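Microwave oven (household care and placement) 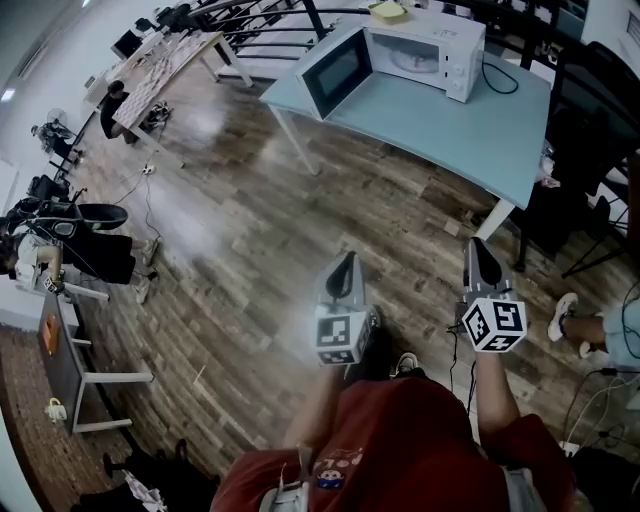
How often should the inside of a microwave oven be wiped out?
A quick wipe once a week is plenty for most homes, with a wipe on the same day whenever something has splattered or boiled over.

The microwave oven is one of those kitchen helpers that almost everyone uses and few people think about until the soup goes everywhere. The countertop kind needs little more than a sturdy, level surface, an outlet within reach of its cord, and some open space at the back and sides so that warm air can get out. A plain table does the job very nicely, as long as it doesn't wobble, and many people in small apartments (and in break rooms, clubs and workshops too) prefer one to a crowded counter.

Turntable

Most household models have a round glass plate that turns while the food heats, so that the cold spots and hot spots even out a little. The plate usually rests on a ring with small wheels, and underneath it a short hub does the turning. The plate lifts straight up and can be washed in the sink with ordinary dish soap. Let it cool first, please! Hot glass and cold water don't get along.

Cleaning

The gentlest method, and the one Corina Rainer recommends in her booklet for the Kotness household school, is to heat a bowl of water with a few slices of lemon for 2 minutes, leave the door shut a while longer, and then go over the walls with a soft damp cloth or sponge. Steel wool and gritty powders scratch the lining and are best kept well away. The oven should be unplugged before the outside vents are dusted, and the door seal deserves a careful wipe of its own, as crumbs caught there can keep the door from closing properly.

Smells

Fish, burnt popcorn and curry all linger. Leaving the door open for an hour or so helps, and so does an open dish of baking soda set inside overnight. Roswitha Mösli, writing in the Drestow home almanac, prefers used coffee grounds, which many of her readers swear by.

See also: Kitchen table; Dish sponge; Toaster oven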